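Dranevura Folding Notes: README

Hello, and thanks for downloading the folding notes. These started as a text file I kept for myself when I had a heap of T-shirts and no method at all, and they've grown into something I thought other people might like to use. It's a plain set of notes on folding everyday clothes, plus a spreadsheet of how each fold went. I'm not a laundry expert! I just got very interested in why some shirts end up square and others end up looking like a samosa.

What's in the folder

notes.txt has the folds themselves, written out the way I'd explain them to a friend.
folds.csv has 1000 rows, one row per fold.
garments.csv lists the 61 garments, with a colour, a size and a few words on the fabric.
old/ is the first version, which I keep because a couple of people still link to it. Don't use it for anything new (the sleeve column is the wrong way round and I never fixed it).

The clothes

Nearly all of it is T-shirts, with a few vests and one pair of pyjama bottoms that sneaked in early on and stayed. Most came from the charity shop in Villey, bought by the bagful, so the sizes are all over the place. There's a lot of red and pink. I did try to even that out in August and came home with more pink.

Thin jersey is the hardest to deal with. It creeps, the hem curls under, and if the shirt has been cut or worn at the bottom you never get a straight edge to line up with. Thick cotton behaves beautifully and I've marked it "easy" in the fabric column, which is only my opinion.

How a row gets made

Every shirt starts in a basket with others, all scrunched up together. It comes out and lands on the table however it lands. I don't count the shaking-out as part of the fold, but I do note whether it needed doing. Then it's find the collar, get the shoulders level, sleeves in, hem up to the neck, and over once more. I call that the Ultine fold, after the street I lived on when I learned it.

The "start" column is the one people ask about. There are three values:

flat: you could fold it straight away
loose: opened out, but still rumpled
ball: good luck

A typical "loose" start has the body spread over the table and a sleeve off to one side, with the cloth still bunched up near the neck. Getting the collar sorted first saves a lot of faffing later on. I used to begin with the hem and had to redo half of them.

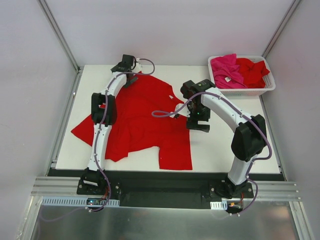

Xolalpa wrote in to say that the collar is a poor place to begin with a really stretchy shirt, and that taking both shoulder seams and letting the body hang for a moment gets rid of most of the creases before it ever touches the table. I've tried it on 100 folds so far and I do like it for the thin ones, so there's now a "hang" column, filled in for those rows and blank everywhere else.

Known problems

"Neat" is scored by eye, from one to five, and I'm kinder in the mornings. Garment 14 and garment 41 got swapped for a while and I've corrected the ones I could find. Socks aren't included, please stop asking about socks!

What's next

I'd like to get to 2000 rows, with more long sleeves and some proper shirts with buttons. If you've got a fold that isn't in the notes, send it over with a few words on the sort of fabric you use it for. Reuse anything you like, just mention where it came from.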